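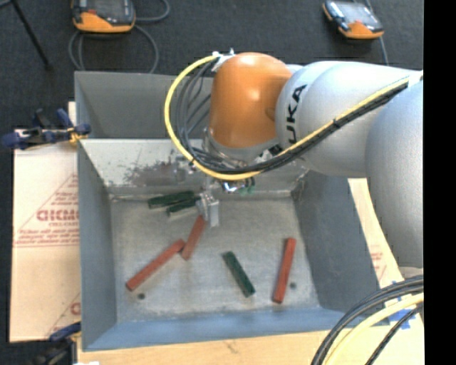

Sorting by color is the first thing every storage guide tells you to do with a set of wooden or plastic building blocks, and I have never seen it survive a week. I've tried it with the Koppel set and again with the bigger Zonden one. A gray metal bin, long blocks in red and dark green all tossed in together, a scratched floor with a couple of holes in it: that is how blocks end up, so you may as well start from there and make it work.

Search this site Go

What follows is how I keep 644 blocks in metal bins. It takes an evening to set up.

1. Pick the bin

Sloping sides are better than straight ones. The catalogs say the slope "presents the contents," which I doubt, but you do get your fingers under a block more easily when it has slid down against an angle. Skip anything with a lid. I bought three Benditz bins with lids in October and the lids are now under the couch.

Holes in the floor are fine as long as they're smaller than the end of your smallest block. Take a block with you and try it. The label on mine said "ventilation." Mostly they let the crumbs out.

2. Forget the liner

Felt, foam, cork, I've been sold all of them. Yes, a bare metal floor gets scratched up. It's a bin. Martti Laaksonen swears by the Evach foam sheets and says they cut the noise, and maybe they do for the first few days. Mine curled at the corners and small pieces went underneath.

3. Sort by length

Long pieces in one bin, short in another, odd shapes (arches, wedges) in a third. When people build, they go looking for a length. The color they'll argue about later.

4. Don't fill it

One layer, with some floor showing. Long blocks cross over each other as soon as you pile them, and then you're dumping the whole bin to get at one. My long bin holds 47 and I wouldn't put in more, whatever the box claims about capacity.

5. Put it away

Tip them in. Don't line them up. I timed lining them up once and it came to 7 minutes for one bin, and the next morning you couldn't tell.

If you have a bin with rough edges, file them before you start. Wipe the dust out with a dry rag after. I've read that you should oil the floor of the bin too, and I can't think what for.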